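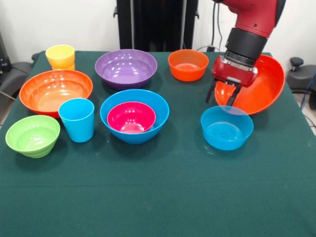

Lekolix Greifplatz G6 – der Tischarbeitsplatz für Greifversuche nach Regeln

Startseite > Robotik > Arbeitsplätze > Greifplatz G6

Schüsseln und Becher aus Kunststoff, bunt, glänzend, zum Teil ineinandergestellt: An solchem Geschirr lernt man mehr über sauberes Greifen als an jedem Prüfwürfel! Der Greifplatz G6 bringt dafür alles auf einen Tisch, und zwar so, dass ein Versuch am Montag mit dem vom Freitag davor vergleichbar bleibt.

Sicherheit und Normen

Ausgelegt ist der Arbeitsplatz nach den Grundsätzen der EN ISO 10218 für Industrieroboter und der EN ISO 12100 zur Risikobeurteilung. Wer den Arm ohne Schutzzaun betreiben will, findet in der ISO/TS 15066 die Hinweise zu Kraft und Druck bei Kontakt mit Menschen. Die Risikobeurteilung für die fertige Anwendung bleibt Sache des Betreibers. Unsere Vorlage dazu liegt jeder Lieferung bei, mit eigenem Abschnitt für Greiferfinger (den vergisst man gern, dabei sitzt genau dort die Quetschstelle).

Gute Praxis am Tisch

Tischtuch: matt und einfarbig. Dunkelgrün hat sich bei uns sehr bewährt, davor heben sich Orange, Gelb und Pink wunderbar ab. Falten vor dem Start glattstreichen.
Vorderkante: einen Streifen frei lassen, dort wird nichts abgestellt.
Teilesatz: Größen mischen, mindestens ein Paar ineinanderstellen, auch durchscheinende Teile verwenden.
Greifen am Rand: beide Finger am Schüsselrand ansetzen und langsam kippen. Nachbarteile dürfen dicht stehen, das gehört zur Übung.
Licht: Deckenlampen spiegeln sich in glänzenden Innenflächen. Beleuchtung im Protokoll festhalten und innerhalb einer Reihe unverändert lassen.
Kabel: außerhalb des Schwenkbereichs führen.
Eingriff von Hand: nur bei sicherem Halt. Not-Halt vor jeder Schicht prüfen und abzeichnen.

Technische Daten

Tischlänge: 1860 mm
Tischhöhe: 70 cm
Achsen des empfohlenen Arms: 6
Zulässige Nutzlast am Greifer: 500 g
Tischtuch: dunkelgrün, waschbar
Protokollvorlage: Dakard, deutsch und englisch

Lieferumfang

Tisch, Tischtuch, Not-Halt-Taster mit Halterung, Vorlage zur Risikobeurteilung, Protokollblock. Arm, Greifer und Geschirrsatz bitte getrennt bestellen. Den passenden Geschirrsatz liefert Güler in gemischten Farben, einzelne Teile gibt es dort auch zum Nachkaufen.

Lieferung ab Lager Flanamville. Die überarbeitete Protokollvorlage erscheint im Februar und steht dann auch für ältere Greifplätze zum Herunterladen bereit.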